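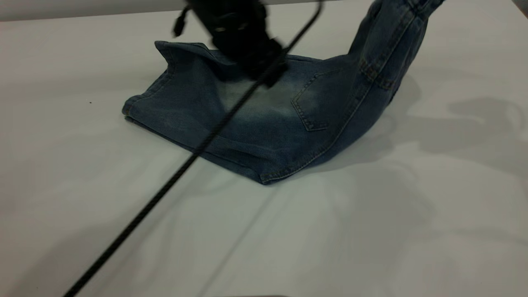 Where do you start folding a pair of jeans? At the legs: lay one on top of the other with the back pockets facing out, and leave the waistband alone until the long edges line up.

# Handout 5: Denim

*Garment Care and Finishing, Broltside Adult Learning. Bring this sheet to the folding session, plus one pair of jeans you wear a lot.*

Last time we did T-shirts, and a lot of you got pretty quick at them. Jeans are a different animal! The cloth is heavy, the seams are thick, and a leg can twist on you when you're only trying to straighten the other one. I folded jeans for a living for years (a stockroom job, long shifts, sore thumbs) and I still get a pair now and then that fights me the whole way.

## Know your seams

Before you fold anything, get to know the parts. I use these words all through class, so here they are in one place.

- **Inseam:** runs from the crotch down the inside of each leg.
- **Outseam:** runs down the outside from waistband to hem. On most pairs it's the flatter of the two.
- **Yoke:** the V-shaped panel across the back, just under the waistband. It makes the back fit over your hips, and it also makes the top of the jeans refuse to lie totally flat.
- **Rise:** crotch to the top of the waistband. A high rise gives you more to tuck.
- **Patch pocket:** a pocket sewn on top of the cloth, with stitching you can see from the outside. The back pockets on jeans usually have a pointed bottom, and the point is handy. On a pair hanging straight, it aims at the hem. If it's aiming somewhere else, the leg under it has turned.

Topstitching is your other friend. That tan or orange thread shows up so well against blue that you can use it like a ruled line on paper. When I'm squaring up a messy pair I look at the thread first and the cloth second. Faded patches will fool you, though. The fade follows how the jeans were worn or how the factory finished them, and it can wander right off the center of the leg, so please don't fold to the fade.

## The flat fold

This is our basic one, for drawers and shelves.

1. Zip and button. Empty the pockets, including the little coin pocket.
2. Hold the waistband at both sides and give one good shake, downward.
3. Lay the jeans face down and smooth from the waistband toward the hems with your flat hand.
4. Fold one leg over the other. The back pockets end up on the outside.
5. Match the outseams at the hem, then at the knee, then at the hip.
6. Push the crotch point in so the side makes a straight line.
7. Bring the hems up to just below the waistband.
8. Fold in half again, or in thirds for a narrow shelf.

Step 5 is where people rush. If the hems match and the knees don't, pick up the top leg by the hem, lift it well clear of the table, let the twist fall out, and lay it back down. Tugging at it while it's flat mostly moves the wrinkle somewhere else. I'd rather you lifted it three times than ironed it with your elbow (I've seen you do it).

## Hem up or fold up?

We argued over this last term and I'm putting my side in writing, ha. I like the rounded, doubled edge facing out on a shelf. You can grab one pair without dragging its neighbors along, and the stack looks calmer. Some shops want the waistband out so the size label shows, and if that's your job, do what the shop wants.

## Stretch, raw and very old denim

Stretch denim folds small and springs back, so go with thirds. Raw denim is stiff and holds a crease for ages. I hang mine by the hems. Very old pairs get thin at the knees, and I move the fold up or down a couple of inches each time I put them away so the same spot isn't always taking the bend.

## Practice for the session

Fold your own pair 6 times, and shake it all the way out between tries. Then swap with a neighbor and do theirs, which will feel like starting over, especially if you brought skinny jeans and they brought a wide leg. Stack the whole table's jeans at the end and see how high you can go before it leans. More than 70 percent of your grade for this unit is just turning up and doing the folding, so don't panic about a crooked stack.

Next handout is fitted sheets. Bring a double if you have one, and wear sleeves you can push up.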